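Chapter 3
Households and What They Eat

In the valley of Lalarberg, a family buys food on Tuesday and expects it to last 6 days. Economists call this a consumption plan. 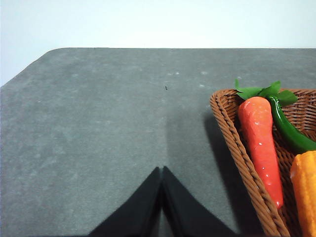 A plan depends on income first, and then on prices.
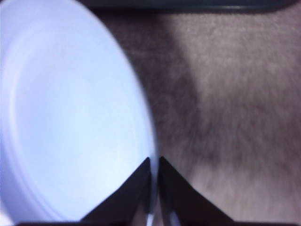
Prices in Pletberg are higher - the road is long. 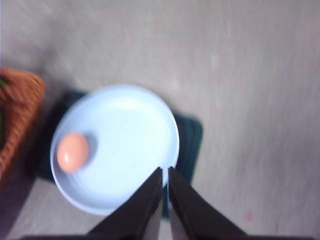 Protein is a large part of spending. One brown egg on a plate is a small unit, but demand is built from such units.
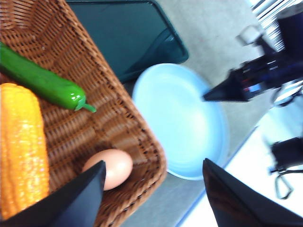

Vegetables follow the season. A green pepper in a basket may cost double by August.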